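Cutting Sides at Tasora

The lathe at Tasora was built for one-off acetates, and Temitope Akande still runs it that way. Each side of the new Clamville record was cut twice: once at a conservative level to check the spacing, then again with the bass below 200 Hz summed to mono. The second cut went to plating.

Clamville recorded the album in a single room, with Obinna Akpan on drums and Chibuzor Oyelaran on bass. Folasade Oyelaran's vocals were added later, through one microphone and no compressor. The mixes arrived with wide peaks and little limiting, and that gave Akande room to work -- a quiet groove can be raised, but a flattened one stays flat.

Running time was the main constraint. The album lasts a little over 40 minutes, and the band wanted it on one disc. The longest track had been placed last on side A, where the groove is tightest and high frequencies suffer most. Akande asked for a change of order. The band moved "Tedness" to the opening of side B and closed side A with a slower piece that has almost no cymbals.

Sibilance took the most time. Tamunoemi Nnaji, who produced the record and releases it on the Nnaji label, sent revised vocal stems for 2 songs after hearing the first acetate. The others were handled at the lathe with a de-esser.

The pressing is limited to 436 copies on black vinyl, with a printed inner sleeve. The CD uses a separate master, slightly brighter and with the original track order. Both formats are due in December.

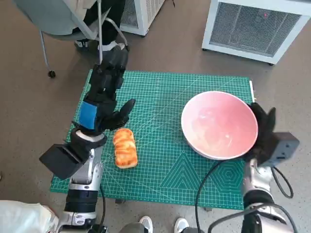 Toy-like loaf and pink-lined bowl on a green cutting mat.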